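首页 | 目录 | 上一章 | 下一章 | 术语表 | 习题资料
打印本页 | 用电子邮件发送给朋友

第七章 攒例子：示范数据从哪里来

我先坦白一件事。这本书的前六章，我写得很顺，策略网络、损失函数、动作表示，都是坐在书桌前就能写的东西。写到第七章，我卡了整整一个夏天。原因很简单：这一章讲的活儿没法坐着想，得站着干，干到手腕发酸，干到你开始怀疑自己当初为什么不去学会计。

所以这一章的口气会跟前面不太一样，请多包涵。我会讲很多琐碎的事，桌子怎么摆、灯怎么放、一条示范什么时候算完、什么时候该按删除键。有几位审稿人觉得这些不该进教科书，我跟他们吵了两轮，最后还是留下来了。你以后真的带一个小组去采数据，多半会回来翻这几页（翻的时候大概心情不太好，那就更需要它们了）。

7.1 先从一批失败的数据讲起

我们组在八月份采过一批叫“开锁一号”的数据，一共600条。任务听上去小得可笑：从桌上夹起一把挂锁，转到钥匙孔朝向合适的一侧，放下。操作员是杜央（Duyên Tôn）和内卢（Nelu Văduva），两个人都很熟练，内卢闭着眼都能把遥操作手柄玩出花来。两周采完，大家去吃了一顿火锅，高高兴兴。

然后训练，然后评测，然后傻眼。模型夹锁夹得漂亮极了，前提是锁放在桌子左半边、锁梁朝上、旁边什么都没有。你把锁往右挪一掌宽，它就去夹空气，而且夹得非常自信！我当时站在旁边看它一遍一遍地夹空气，心里想的是，这孩子学得真像内卢啊，连犹豫都没有。

问题出在哪里呢？我们回头看那600条，发现操作员每次复位都把锁放回差不多同一个地方。谁也没让他们这么做，人就是会这样，手有自己的习惯。你让一个人“随便放”，他放出来的东西一点也不随便。后来赫尔米（Helmi Niskanen）把所有起始位置画在一张图上，挤成一小团，像谁在纸上按了个手印。

最后我们按轨迹和起始状态去重，能留下来用的是322条。注意，这322条本身没有毛病，动作流畅，标注也干净。它们只是太像彼此了。这一点初学者特别容易看漏，因为一条一条地检查，每一条都合格，毛病要放在一起看才看得出来。

7.2 数据集的“宽度”

我喜欢用“宽度”这个词，它不太严格，后面7.5节会给一个可以计算的版本，现在先凭感觉用。一个数据集有多宽，就是说它见过的情形铺得有多开。拿夹锁来说，至少有下面这些方向可以铺：

物体本身：大小、颜色、材质，锁梁是开着还是扣着。
位置和朝向：放在哪儿，钥匙孔冲着谁。
邻居：旁边有没有别的东西，会不会挡住手指下去的路。
背景：桌面、墙面、光线、影子。
操作员：不同的人，不同的手速，不同的坏毛病。

第二批数据叫“开锁二号”，我们就是照着这张单子重新设计的。锁换成了一堆大小颜色都不一样的，有的是从办公室抽屉里翻出来的，有的是哈里斯（Haris Dogar）从家里带来的，他至今还在问我要那把自行车棚的钥匙。工位也换了，从萨维尔（Savville）的主实验室搬到容盖特（Jundgate）那边，墙上的花纹闹腾得很，正合我意。我特意叮嘱大家别收拾得太干净，钥匙、纸巾、小盒子，该在哪儿就在哪儿。手指要夹的那把锁，就应该混在一堆“差不多的东西”里。

这种摆法从腕部相机里看过去，跟我们在论文插图里习惯的那种干干净净的桌面差得挺远。蓝色的挂锁已经夹在两根手指中间了，左边一把小铜锁，右边一串钥匙，再过去是一把大黑锁，锁身有一部分都出了视野。你要是只看过“开锁一号”，一定会嫌乱。
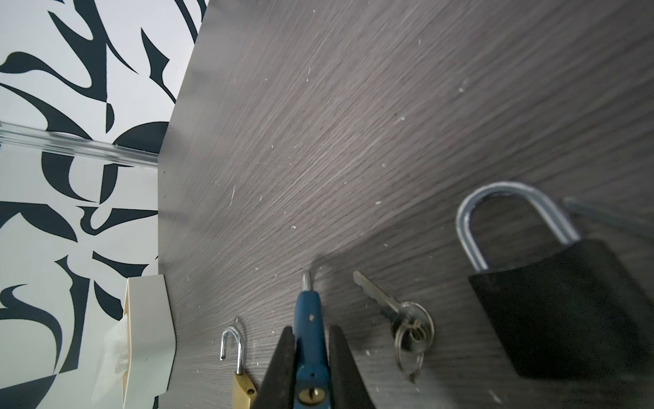

7.3 腕部视角教会我们的几件事

腕部相机的好处，前面第四章讲过一点，离目标近，手指和物体的相对关系看得清楚，手臂挪到哪儿它跟到哪儿。坏处也跟着来了。它看不见全局，近处的大物件还容易虚焦，上面那把大黑锁就有点虚。你在采数据的时候要是只盯着外部相机的屏幕，是不会注意到这些的。

我给每个新来的操作员都立一条规矩：采完一组，先别急着走，把腕部画面从头到尾放一遍，用模型的眼睛看一遍自己干的活。西特拉莉（Citlali Contreras）第一次照做的时候脸都皱起来了，她发现自己每次下手前都要偏头去看外部相机，等于用了一份模型拿不到的信息。人在示范里偷看了答案，模型只看得到动作，看不到答案，它当然学不会你为什么在那一刻停下来。这个现象有正式的名字，7.6节再讲，先记住偏头这件事就行。

还有影子。挂锁这种带金属锁梁的东西，会反光，会在桌面上投下细细的影子，灯一换位置，画面就跟着变。我们一开始想把灯固定死，后来改成每采一组就动一次灯，动得不用多，挪一拳头也算。麻烦是真麻烦，内卢为此跟我抱怨了好几天，可是评测结果出来以后他就不说话了。

7.4 什么叫“一条”

别笑，这个问题我们吵得最凶。一条示范从哪里开始？是手臂离开初始位置算起，还是手指碰到锁算起？掉了再捡起来，算一条还是两条？

我们现在的约定是这样的，你可以不同意，但你的组里必须有一个约定，而且要写下来贴在工位上：

从手臂离开初始位置开始记录，到锁放稳、手指张开为止。
中途掉落，能在原地捡起来接着做完的，保留，打上“恢复”标签。
掉到桌子外面的，整条作废。
操作员自己觉得“不太好看”但是完成了的，保留，不许删。

最后一条是我坚持加的。熟练的人有洁癖，总想把难看的那条删掉重来，删到最后剩下一批完美无瑕的示范，模型一旦偏出去一点点，根本不知道怎么回来。难看的那些里头，藏着怎么往回找补的办法，很金贵的！

按这个约定，“开锁二号”最后入库346条。比一号采的少得多，也慢得多，平均下来每天的产量看着让人心疼。提欧（Tiêu）项目的同事路过看到进度表，还好心问我们是不是机器坏了。

2019年1月，我们用这346条重新训练，跑的是跟上次一模一样的评测流程。具体曲线放在7.7节，这里先不剧透，你可以先猜一猜，哪几类摆放进步最大，哪几类几乎没动。猜的时候请把理由写在页边，等看到曲线再回来对一对。

下面一节我们把“宽度”写成公式，需要用到第三章的核密度估计，忘了的同学请先翻回去看两页。

打印本页 | 用电子邮件发送给朋友 | 返回页首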